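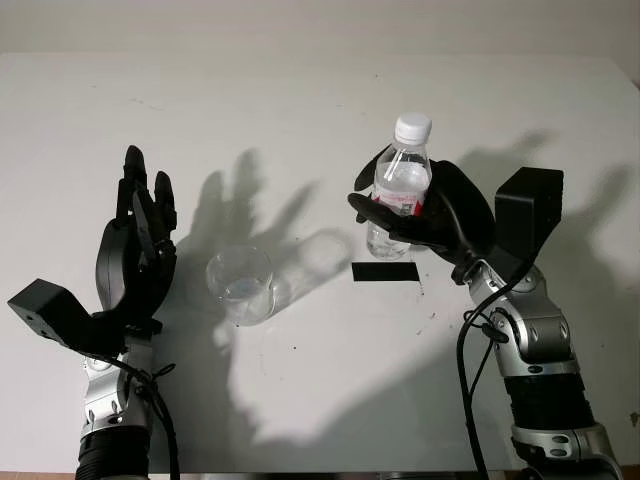

Issue 9, page 4

The case for a bare table

Most advice on serving water in meeting rooms concerns the water. I think it should concern the table. The water is drinkable in every building I have worked in; the surface it is poured on is generally a mess of coasters, trays, leaflets and somebody's charger, and that is where spills begin.

At Haldane we ran the Velby rooms for years with a jug and a tray. The jug held more than anyone wanted and had to be emptied by whoever left last. Nobuhle Modise replaced it with small sealed bottles and stackable cups, and cut the laid area to 600 mm by 300 mm per place. Complaints about wet papers fell off by January. Florante Tolentino put the change down to the bottles. I put it down to the 600 mm.

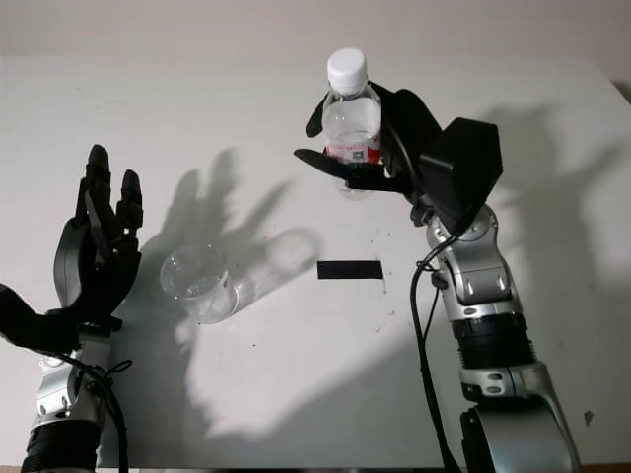 A cup is a poor piece of engineering when empty. It weighs next to nothing, its rim is wider than it needs to be for drinking, and a sleeve will take it over. The usual answer is a heavier cup, and glass is certainly steadier, but glass must be washed, stored and replaced. Open space does the same job for nothing. A clear plastic cup with a slightly flared rim, standing upright on a white tabletop, is perfectly serviceable provided the ground next to it is left free. It is also harder to see than a coloured one – I grant that – and on white it needs more clearance still.

Declan Bickerstaff argues that a bare table looks unwelcoming, and that visitors read a tray as hospitality. He may be right about visitors. A tray, however, adds a raised edge exactly where the hand travels with a full cup, and it moves when leaned upon. I would keep trays for carrying and take them away afterwards.
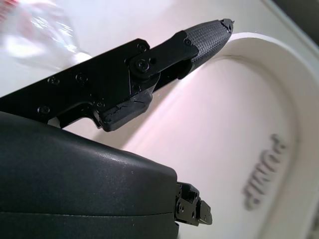 The same reasoning applies to the bottle. It should be set down on the side of the pouring hand, with the cup further in, so that the arm does not cross an open drink. Loosen the cap before the cup is brought near. Pour to two thirds. Erlinda Bautista, who laid out the rooms at Meswood, prefers the bottle behind the cup, on the grounds that it looks tidier from the door. It does look tidier, and it obliges everyone to reach over.

I would also leave the tablecloth in the cupboard. Cloth hides a spill until it has reached the papers.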